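Call for Participants: Field Evaluation of the Callavberg Two-Arm Garment Handling Kit

Zekusen invites applications from laundries, uniform services, thrift and resale operations, hotels and vocational training centers to take part in a field evaluation of the Callavberg two-arm garment handling kit. The evaluation will be coordinated from our office in Flokcombe. Applications are due by December 3, 2023.

Background

The Callavberg kit is a tabletop system for folding and stacking small garments. It has been in use at our Flokcombe workshop for two seasons, during which 2,656 folding runs were logged by our own staff. Those runs were carried out by people who know the equipment well. The purpose of the present call is to learn how the kit performs in the hands of operators who do not, in rooms that were not laid out for it, and with garments that we did not choose.

The evaluation is conducted jointly with Economou, which supplies the arm controllers and will provide second-line technical support. Zekusen remains the sole point of contact for all participating sites.

What Is Offered

Up to 11 sites will be selected. Each will receive the following at no charge for the length of the evaluation:

One complete kit, consisting of two arms with grippers, wrist cameras, mounting rail, controller and operator tablet.
Delivery, installation and removal by Zekusen technicians.
Two days of on-site operator training.
Telephone support during normal business hours.
A written report of the site's own results at the close of the evaluation.

Sites that complete the full period may purchase the kit afterward at a reduced price. There is no obligation to do so. The wall panels and table surface are not part of the kit and may be supplied by the site from its own stock, subject to the space requirements below.

What Is Expected of Participating Sites

The evaluation lasts 4 months. Each site is asked to name one lead operator and one alternate, both of whom must attend the training. The kit should be run on at least three working days per week. Operators will complete a short log at the end of each session, recording the types of garment handled, any stops, and any case in which an item had to be refolded by hand.

Sites will also be asked to take part in one telephone interview at the midpoint and one at the close. Interviews last no more than an hour. The lead operator should be present for both, and a supervisor may attend.

The kit may not be moved to another address, lent to a third party or opened for repair by site staff. Faults are to be reported by telephone on the day they occur. Loss or damage arising from ordinary use is covered by Zekusen.

Eligibility

Applicants must be organizations. Applications from private individuals will not be considered. The following conditions apply:

The organization handles at least 255 small garments per week, such as T-shirts, children's wear, polo shirts or light knitwear.
The proposed work area is indoors, dry and free of heavy foot traffic.
A level, rigid table is available, with a front edge to which the mounting rail can be fixed.
A grounded electrical outlet is located within reach of the table.
The lead operator is at least 18 years of age.

No experience with robots is required. Preference will be given to sites whose staff have not previously worked with automated equipment of any kind, and to sites with a varied mix of fabrics. The kit is not suitable for bed linen, garments on hangers or items with rigid parts, and organizations that handle mainly these goods should not apply.

Work Area

The kit is installed at a single table, with both arms fixed along the front. Sites may enclose the table on three sides or leave it open, provided that the background does not change during a session. Patterned walls and table surfaces are acceptable. Space must be left at the rear corners for a basket and for finished garments.
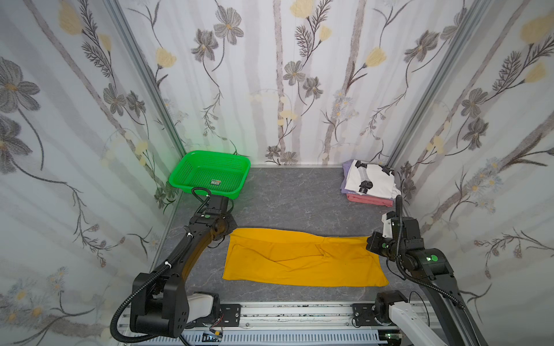 Callavberg kit with a yellow garment on the table and folded clothes stacked at the back right.

Applicants should measure the proposed area before applying and include the measurements in their application. A technician will confirm them by telephone. If the area proves unsuitable on the day of installation, the site may offer another area at the same address – if none is available, the place will pass to the next applicant on the list.

Data and Privacy

The kit records video of the table surface and the positions of the arms while in operation. It does not record sound. Sites are responsible for informing their staff that recording takes place. Recordings will be used by Zekusen and Economou to assess and improve the kit, and will not be sold or passed to other parties. Participating sites will be named in published results only with their written consent.

How to Apply

Application forms may be requested from the Zekusen evaluation office in Flokcombe, in person or by mail. A completed application consists of:

The signed application form.
A short statement, no longer than two pages, describing the organization and the garments it handles.
Measurements and at least one photograph of the proposed work area.
The names and job titles of the proposed lead operator and alternate.

Incomplete applications will be returned once for correction if they are received before the end of November. Those received after that time will be judged as submitted.

All applicants will be informed of the outcome in writing. Selected sites will be asked to sign a participation agreement before an installation date is set. A copy of the agreement is available on request and should be reviewed by the applicant before the form is submitted.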